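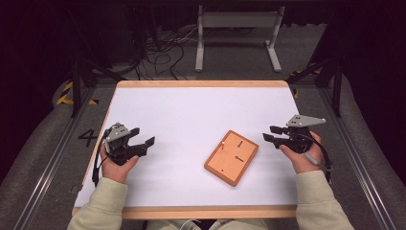 Cletton replied at 9:14 that the ebook of The Plamthorpe Concession still opens at chapter 6 on their reader, and that deleting the file and downloading it again made no difference. They added that the dedication and the prologue can be reached only by paging backward.

Ticket 707
Product: The Plamthorpe Concession (Cleven sequence, book two), EPUB edition
Status: Resolved, pending store update
Last update: December 18, 2025

Checked the May build against the current one. The text is identical. In the current build the start-reading marker points to the file for chapter 6, where Admiral Gruber receives the surrender of the Cleven fleet. In the May build it points to the prologue.

Opened the current build in two desktop readers. One ignores the marker and opens on the cover. The other goes to chapter 6, as reported.

Table of contents: 35 entries, all links correct. The link for the appendix (ranks and ship classes) lands one paragraph low. Logged separately.

Corrected the marker and rebuilt. File validates with no errors. Page count in the print-equivalent list is unchanged at 535.

Sent the test file to Cletton. Reply: opens at the prologue, but an old bookmark in chapter 6 is still listed. Bookmarks are stored on the reader and are not affected by the rebuild. Advised removing it by hand.

Uploaded to the store. Existing buyers will need to accept the update from their library page. Audio edition not affected.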